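Framing evening returns to Brircombe

The framing evenings at the Brircombe community house started again on May 7, 2024, after a break since February. The house had received 114 requests for a place, but the room takes only 21 people at one time — the rest are put on a list for the next rounds.

Each person brings one print or drawing and learns to clean the glass, fit the backing and close the frame. Light wood is still the most popular choice for the border.

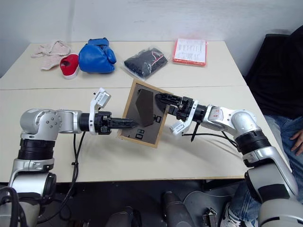

Gunhild Damgaard would like the course to spend more time on the glass, and she said that most people clean only the front side and then find dust behind it when the frame is already closed. She also asked for a second evening about hanging.

The fee is 30 for one evening, materials included. Places for the next round can be booked at the Stida desk on the ground floor.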